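The Orange Shirts: A Folding Update
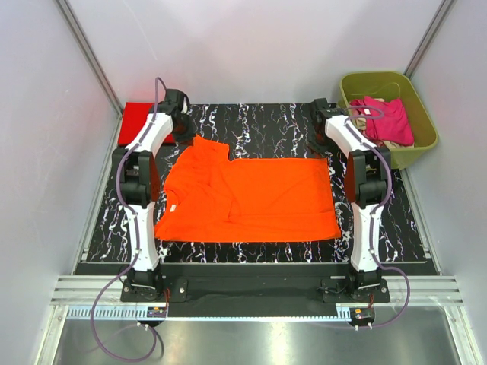
One of the orange shirts, spread out flat, label end to the left. Creases as found.

Readers with long memories will recall that in September we agreed, as an organization, to own fewer shirts. We now own 200 more. They came from Lockwood, who printed last year's and who offered us a price on orange that I was told would be foolish to refuse. I have since learned why orange was so cheap. Have you tried to find anybody who looks good in it?

The shirts are for the winter food drive, and they go out to the crews on Saturday. Between the boxes and the crews there is folding, and the folding is what I have been asked to write about, on the grounds that I complained about it the loudest.

Last year we didn't fold. We handed out shirts in a wad, by the armful, from the back of Marisol Henao's station wagon. A large looks a great deal like a medium when both are balled up, and several of our bigger members spent the day in something closer to a bib. Marisol has asked that this not happen again. She has also asked for her station wagon to be left out of it.

So, the method. We tried 3 of them on Tuesday night. The first was the one most of us grew up with, where you hold the shirt under your chin and bring the sleeves around behind. It's quick, and it leaves a faint trace of whatever you had for dinner. The second was the pinch-and-flip that everyone's niece has seen online. Two people at the meeting could do it. They were very pleased with themselves and could not teach it to anyone else, so it has been retired.

The third is the slow one, and it won. Lay the shirt flat with the neck to one side and the hem to the other. Pull both sleeves out straight before you do anything else. Smooth from the middle toward the edges with the flat of your hand, and go over the shoulders twice, because that is where the small wrinkles gather. Take the shirt by the tip of a sleeve and the corner of the hem on the same side, bring that side in to the middle, and turn the sleeve back on itself. Do the other side. Then fold the hem end up to the neck, and once more if you want it to fit the box.

The label should finish on top where a person can read it. I can't stress this enough. A beautifully folded shirt of unknown size has to be unfolded by the first person who picks it up, and by the second, and then we are back at the station wagon.

A word on creases. The long one across the lower body comes from the way shirts sit in a carton, and a hand won't take it out. Leave it alone. Gordon-style perfectionism (you know who you are, and your name isn't even Gordon) cost us most of an hour on Tuesday, when an iron was produced, plugged in, and argued over. There will be no ironing. These shirts are going to spend Saturday under coats.

A hard, slick surface works much better than a tablecloth, which travels along with the shirt and ends up folded inside it. If you're taking a batch home, use a kitchen counter, and dry it first. We lost one shirt to gravy.

Finished shirts go in the Foltance cartons, which are the good ones with lids. Please don't use the Nidero ones. The bottoms fall out, and they're being kept only until someone can face breaking them down for recycling. Stack the shirts with the necks all the same way and write the size on the short end of the box, in marker, in letters that can be read by someone without their glasses. That someone is me.

We still have 31 shirts with no one assigned to them, all of them extra small. I don't know who ordered extra smalls. The order form has my initials on it, which proves very little.

If you can take a batch, leave a note in the tray by the side door or catch Marisol after the meeting. The next folding night is Thursday, in the back room, from after dinner until the boxes are full or the coffee runs out. Bring your own mug, and leave the iron at home.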